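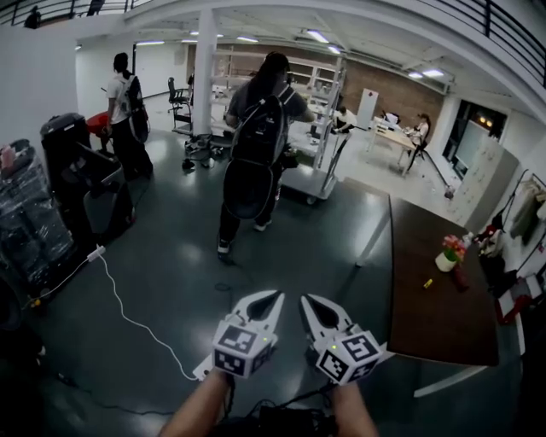 Elvira Chambi wrote in after the last page on shared workrooms to say that cables were her biggest headache, well ahead of dust or missing tools. She rents a unit in Clodham with several other people, and she asked how to keep leads off the floor when the desks get moved every few weeks and nothing can be screwed to the walls. She also wanted to know where bags should go.

Most of what follows works in a garage, a studio or a big spare room as well.

Leads across the floor

Start by moving the work to the outlet. A desk that stands against the wall with the socket needs no lead across the floor at all. If a desk has to stand out in the room, run its lead along the wall first and cross the open floor at one point only, by the shortest line.

Cover that crossing. A rubber floor cover with sloped edges stays put on a smooth floor and can be rolled up when the room changes. Tape will do for a day. Use gaffer tape, lay it lengthwise over the cable, and pull it up slowly at a low angle. Duct tape leaves glue behind, and on a shiny floor the glue shows for months. A little cooking oil on a rag takes it off; wash the spot with dish soap afterward or it will be slippery.

Thin white leads are the ones people catch with a toe. They lie in curls and they are light enough to drag. Shorten them with a hook-and-loop strap close to the plug end, and hang the spare length from the desk.

Plug adapters get kicked and stepped on. Fix them to the underside of a desk with hook-and-loop strips, or stand them on a low shelf. Never run a lead under a rug, and don't plug one power strip into another.

Labels

Mark both ends of every lead. Masking tape folded over into a flag is fine – write on it before you fold. Chargers that all look alike should carry the name of the thing they charge, plus the owner if the room is shared.

Carts

A metal cart on casters is the most useful piece of furniture in a room that changes. Put the heavy things on the lower shelf and keep the top for what is in use that day. Clear the top on Friday. If you don't, it turns into one more shelf and stops being a cart.

Casters pick up hair and thread. Tip the cart over, cut the wound-up stuff with a seam ripper, and pull it out with tweezers. A drop of light oil on the axle, wipe off the extra, done. If a wheel leaves gray streaks on the floor, clean the wheel before you mop.

Bags and coats

Backpacks end up wherever the first person drops one. The foot of a column is a common spot, and so is the back of an office chair, which can tip when the owner stands up. Set aside open shelf compartments for bags, near the door if possible, one for each person. Big packs go in the lowest row. Tuck the straps in so they don't hang where someone walks.

When there is no shelf to spare, a freestanding coat rack with a heavy base will hold a few. Clokham sells one with a steel foot that takes 10 coats, though I would put fewer on it than that.

Equipment that isn't in use

Clear plastic sheeting keeps dust off and lets you see what is underneath. Leave the bottom loose. Sealed plastic traps damp, and metal parts will rust inside it. Let anything that runs warm cool down fully before you wrap it. Put nothing on top of a machine with a lid, or the first person to need it will park your things on the floor.

Poles, lengths of pipe and broom handles slide when they are leaned. Stand them in a tall bin in a corner, or strap them upright to a shelf unit.

Brick walls

You can hang things on brick without drilling if the mortar is set back a little. Brick clips grip the top and bottom edges of one brick. Measure the brick first, as the clips come in different heights, and keep to light items such as a clipboard or a coil of cable.

Tall shelves

A tall unit should be fixed to the wall. Where the lease forbids it, load the bottom rows first and keep the top row nearly empty.

Shiny floors

Sweep before mopping. Use 2 tablespoons of plain floor cleaner in a bucket of warm water, wring the mop hard, and work toward the door. Lift any leads off the floor and unplug them before you start.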